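I first met Joaquín Fuentealba over a bowl of soup that was way too salty, and he was the one who told me so. I'd cooked it. We've been friends ever since, so when I started this series on people who make things at home, he was top of my list. Joaquín makes vinegar, and he's been doing it long enough that his jacket smells faintly of apples.

We sat in his kitchen on a gray March morning with the window cracked open. I asked how it all began and he laughed at me.

"By accident, like everybody," he said. "I left a bottle of cider behind the flour and forgot it was there. When I found it there was this skin on top. My sister wanted it out of the house. I wanted to put it on a salad."

That skin was the mother, and he still talks about it like a pet. The first one died after 2 years (he moved apartments and left it in a hot car, and he'd really prefer I didn't print that). The one he has now came from Zixuan Hou, who runs a little shop called Vodow and sells pickles, shrubs and the best chili crisp I've ever had in my life.

"Zixuan gave me a spoonful of it in a yogurt tub," he said. "I took it home on the bus with both hands around it. People were staring!"

I wanted to know what most beginners get wrong, and he had an answer ready before I'd finished asking.

"They close the lid. It has to breathe. You put a cloth on it, you tie the cloth, you leave it alone. And then they don't leave it alone either. They're in there every day with a spoon."

I am exactly that person, I told him. He nodded like he'd guessed.

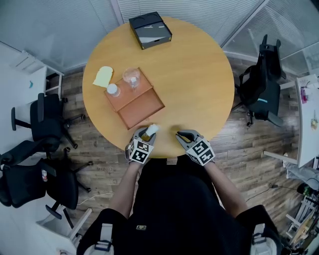 A small jar, a glass and a bottle at the round table.

We got onto fruit after that, and I could hardly keep up with my notes. Pears are lovely but slow. Pineapple peels are cheap and turn out great. He once tried beets and ended up with 3 liters of something he poured on the driveway weeds – "the weeds liked it," he said.

So does he sell any? A bit, under the name Flukska, mostly at the Vergara market before the holidays. Last year he took 200 bottles and came home with a sore back and one bottle, which had a crooked label.

"I don't want it to get bigger," he told me. "If it gets bigger I have to answer emails."

I asked what he was working on next and he poured me a taste of something made from quince, sharp at first and then almost like honey. I had seconds. He wouldn't tell me how long it had been sitting, only that I should come back in the fall and bring my own bottle.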